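Can Robots Do Chores Yet? Your Questions, Our Best Answers

I started this page after my post on the Candar kitchen workshop, when the same dozen questions kept landing in my inbox. I love these questions! Keep sending them. Last big update was in March, and I fix small things whenever I notice them.

So, can a robot clean my kitchen?

Parts of it, sometimes, if the kitchen behaves. Picking up things that have been left out is the chore I'd call closest to ready. Wiping a flat surface is coming along nicely. Scrubbing a burnt pot is a long way off, and I haven't seen anyone try to clean behind a faucet.

What's the hardest part of clearing a counter?

Variety. A person clearing up after lunch switches grips without thinking about it. A can wants a light squeeze around the middle. A flat wrapper gives you almost nothing to hold, so you pinch an end or slide it to the edge. A bottle on its side might roll when you touch it. Every one of those is its own little problem for a machine, and they all turn up on the same counter.

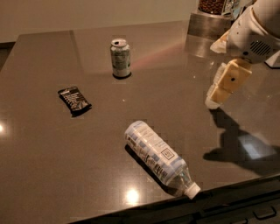 Can, snack bar, water bottle: three shapes, three different grabs.

Shiny stone makes it harder still. Polished counters throw the ceiling lights right back at you, and a bright spot or a dark shadow can look like an object to a camera if the software hasn't met enough of them. Clear plastic is another classic headache, and a clear bottle on a glossy counter gives you both at once. Two years ago I'd have told you to forget it. Now I've watched it done often enough that I only hold my breath a little.

How often does it work?

At Candar I sat with a notebook through 300 pickups of ordinary kitchen stuff, and 163 of them went right on the first try. That's a bit over half. Some people read that and shrug, but I was thrilled, because these were things grabbed out of a pantry and put down any old way. Second tries rescued plenty of the others (I didn't keep a proper tally of those, sorry, I was too busy watching).

Is it fast?

No! You could clear the whole counter and be back on the couch before most of these machines finish the first item. Speed has improved, but slow is still the sensible setting around people and glasses.

What about dishes and laundry?

Loading a dishwasher is possible with plates and mugs the machine knows. Forks are a pain, they tangle. Lids are a pain too. Folding towels has gotten good enough to be fun to watch, and fitted sheets beat the robots the same way they beat me.

Are shop floors further along than homes?

Much further, for jobs that repeat. The Fagerlund packing line I visited moves 1145 cartons in a shift with machines doing nearly all of the lifting, and it's been that way for a good while. The cartons are all one size and they arrive in the same spot facing the same way. Your kitchen doesn't offer that. Where the shop floor starts to look like a kitchen, say a returns bench where anything might come out of the box, you still find people doing the work.

Do I have to rearrange my house for one?

For now it would help. Good steady light, clear floors, counters without too much crammed against the wall. Drawers with real handles are easier than the push-to-open kind. I do think this list will shrink, and it already has since I first wrote it.

Does it know what's trash and what isn't?

This one gets overlooked and I think it's fascinating. Picking up a can is one skill. Deciding whether somebody is still drinking from it is another. Most setups I've seen get told what to do: cans go here, snacks go there. A full bottle and an empty one can look a lot alike, although the weight gives it away once it's lifted, and some teams are using that.

Will it break my stuff?

It might drop something. I'd keep the good glasses out of it. Soft padding on the fingers helps, and so does a gripper that knows when to stop squeezing.

Should I buy one now?

If you enjoy tinkering and have money set aside for a hobby, you'd have a great time. If you want the chores gone, wait. A decent dishwasher and a floor vacuum will do more for you this year.

Which chore do you think falls first?

Tidying counters and tables at the end of the day, run overnight when slow doesn't matter. The Lorno group is betting on that and so is the Losuvden project, from pretty different directions. I have a longer post half written comparing the two.

Can I send you a question?

Please do, there's a form at the bottom of every page. Chores I haven't covered are especially welcome. Somebody asked about litter boxes last week and I'm looking into it.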